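Notes from the Open Lab Visit: Robots and Soft Goods
Handout 4, Introduction to Automation
2/8/21

These notes cover the visit to the Skiretti lab at the Molton campus. If you missed it, read them together with Chapter 6 before you start the lab report. The report is due one week after the next lecture.

1. Why we went

So far in this course the parts have all been rigid. A bracket has a fixed shape, and once you know where one corner is and which way the part is turned, you know where the rest of it is. Six numbers describe its position. Cloth does not work that way. A shirt can lie on a table in any number of shapes, and pulling one corner changes the shape of everything near it.

Skiretti builds workcells for commercial laundries and for clothing returns centers. The open day was set up around the folding cell, known in the lab as Gultirel. The cell has two robot arms, a wrist camera for close views and a fixed camera that looks at the work area as a whole.

2. What we were shown

The demonstration had three parts: laying a garment out flat, finding its outline and key points, and folding it in thirds. We spent most of the time on the second part, and that is the part you need for the report.

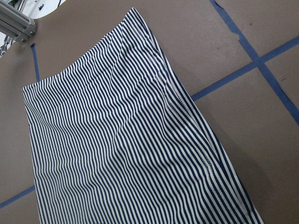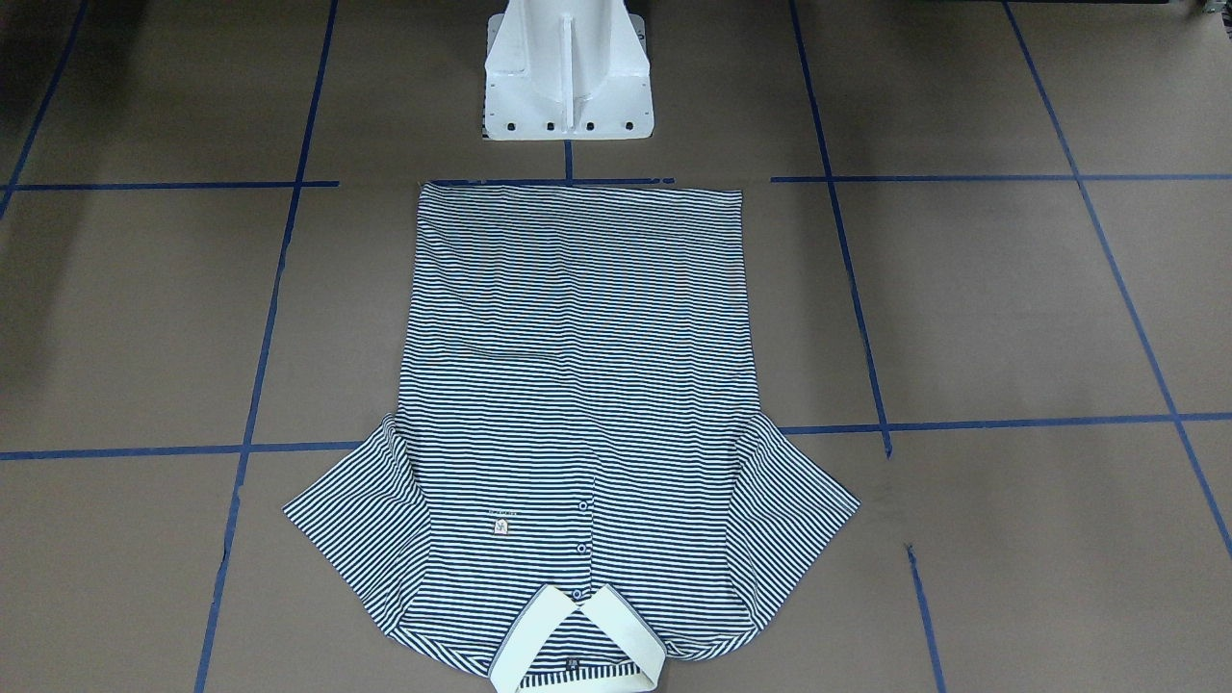

Finding key points is the step where the software decides what it is looking at and which spots on the cloth matter. For a polo shirt the Skiretti software looks for 12 points, including the hem corners, the cuff corners, the shoulder points and the tips of the collar. The fold plan is then worked out from those points and nothing else. In the full view of the shirt, the hem is at the top, near the robot base, and the collar is at the bottom, so a program that assumed the collar was always nearest the base would plan the fold backward. The software has to find the collar first and set its directions from that. On a striped shirt with a plain collar this is fairly easy. On an all-white shirt it is harder, and the lab uses the placket and the neck opening as a second check.

Stripes help in one way and hurt in another. They show the direction of the knit, so the software can tell a sleeve from the body by the change in angle. They also produce a lot of strong edges inside the garment, and a simple edge finder will pick those up along with the outline. Compare the close view, where the stripes are interrupted along the seam. To an edge finder, a seam like that looks much like a border. The lab deals with this by separating cloth from table by color first and looking for edges second.

The blue tape marks a grid on the table. Staff use it to place garments in a repeatable spot between trials. The brown surface was picked because few of their test garments are close to it in color.

3. Figures given in the talk

Write these down, you will need them.

Training set for polo shirts: more than 500 labeled layouts.
Time for one full fold: 68 seconds.
Trials per garment type before a change is accepted: 40.
Camera views used in each key point estimate: 2.

The fold time is measured from the first grasp to release. It does not include laying the garment flat, and the presenter was clear that flattening is still the slowest and least reliable part of the job. A worker at a folding table is a good deal faster. The Torres project, which starts in July, will look only at flattening.

4. Points from the question period

On grasping: the fingers pinch a single spot on the edge of the cloth. Picking up one layer when there are two is the most common failure, and rolled or doubled edges make it worse.

On stretch: knits are harder than wovens. If the arms pull too far apart, the cloth gives and the key points move away from where the plan expects them. The cell takes a new fixed-camera reading after every fold for this reason.

On safety: visitors stay behind the yellow line whenever the arms are powered – this applies to you too if you go back for a project.

5. For the report

Write two to three pages. Choose one garment other than a polo shirt and list the key points you would use for it. Say which of them could be confused with each other and what second check you would add. Then draw the fold plan and mark where each arm grasps.

Use the figures in Section 3 to estimate how long a full set of trials would take, folding time only. Show your work. Sketches by hand are fine as long as they are labeled.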